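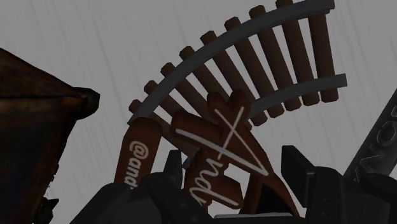

Bevelon scene rules: frequently asked questions

Last revised 27 Apr 2019 by Ionuț Dumitrescu

These are the questions we receive most often from people who prepare or review simulated picking scenes for Bevelon. The rules themselves are in the Derkach document, and where my answer and the document disagree, the document wins. Please tell me when you find such a place.

Who must follow the rules?

Everyone who sends scenes or recorded episodes to the shared set. If you make scenes only for your own tests, you are free to do as you like, but do not mix them later with the shared ones. We had this in January and it took long to separate them.

How do I name an object that has writing on it?

Name it by what it is or by its shape, and put the writing in the separate label field. The writing is copied exactly as it can be read from the robot's camera, including signs and capital letters. For the bar on the left that begins with "@and", the label field contains "@and" and then the mark for unfinished text. You do not complete the word, even if you know the mesh and you know what comes next. For the piece between the fingertips the label is "Andy", also when the word is turned on its side.

The reason is that the label field is used to check what a reader could know from the view. The full text of the mesh is stored in the library already.

What if the letters have almost the same color as the object?

Write only the letters you are sure of. If a reviewer reads them differently, the field gets the mark "unsure" and we leave it so. Gray letters on a gray bar are the usual case. Please do not make the picture brighter to read more, since the robot does not get the brighter picture.

Is there a limit on how many objects may be in one scene?

Yes, 13, and the floor is not counted. A piece that is connected to another in the mesh file counts as one object together with it. A section of toy track with its rails and crossties is therefore one object, and you must not give the crossties their own names.

May objects overlap in the view?

They may, and we want it. What is not allowed is that two objects share the same space at the start of the episode. Overlap in the view and overlap in space look the same from one camera, so a reviewer cannot approve this by looking. Run the contact check at step zero and attach its report. A scene without the report is sent back without further reading.

When do I write that an object is grasped?

Only when the contact log shows both fingers touching the same object and the object keeps its position relative to the gripper during the lift. An object that lies between the fingertips is "between fingers". This is a different state with its own code, and many people use the wrong one. From a single view, the distance from fingertip to object is very hard to judge, in particular with dark pads and low light.

If there is contact with only one finger, use "touched". If the object moves because of a neighbor, use "disturbed" and name the neighbor.

The gripper covers a large part of the view. Should I move the camera?

No. The camera is fixed to the place given in the robot file, and hidden parts are part of the work. A black gripper over half of an object is normal. The object must still be listed if any piece of it is visible. If you see only a small fragment and you cannot say to which object it belongs, list it as "fragment, unassigned". Do not guess from the color. It happens often that a fragment has the color of the nearest object and belongs to something else.

How dark may a scene be?

The Derkach document gives a lowest light level for each simulator, and in Anden you find it under the scene settings. We accept scenes near this level. We do not accept scenes where the light was changed between the first and the last step, unless the episode is marked for this test.

Which objects can I use?

Those in the Loltico library, at present 3269 meshes. Do not change the scale. Some meshes look strange together, for example a very large letter piece beside a small piece of track, but the sizes are the ones stored in the file and they must stay so. If you believe that a size is wrong, report it, and leave the object out until there is an answer.

Can I add my own mesh?

You can propose it. It needs a closed surface, a mass, a friction value and a collision shape. The collision shape is where most proposals fail. For an object with openings, such as rounded letter pieces, one simple hull over everything closes the openings, and then a fingertip stops in the air where the camera shows free space. Please divide the shape into parts.

How is an episode reviewed?

By two persons who do not speak with each other about it before both are finished. Each of them fills in the object list and the state at the end. If the lists are different, I look at the episode and decide, and my decision is written in the notes with the reason. In the last round there were 670 episodes, and the disagreements were mostly on "between fingers" against "grasped".

May I delete a failed episode?

No. Mark it as failed and choose the cause from the list. An episode may be removed only when the simulator itself stopped, and then the error file must be kept.

Comments

tmrk_sim: What is the rule for an object which is cut by the border of the view on all steps? We have a big brown box like this and can't agree on a name.

Ionuț Dumitrescu: List it, name it "box-like object" and set the "cropped" mark. The library name goes only in the hidden field.

Pella: the link to the contact check gives me the old version

Ionuț Dumitrescu: Thank you, corrected now.

wrenchly: Does "touched" also apply if the knuckle makes the contact and the pad doesn't? We have been using "disturbed" for it.

Ionuț Dumitrescu: It is "touched", any part of the finger is enough. Please correct the old ones when you have time.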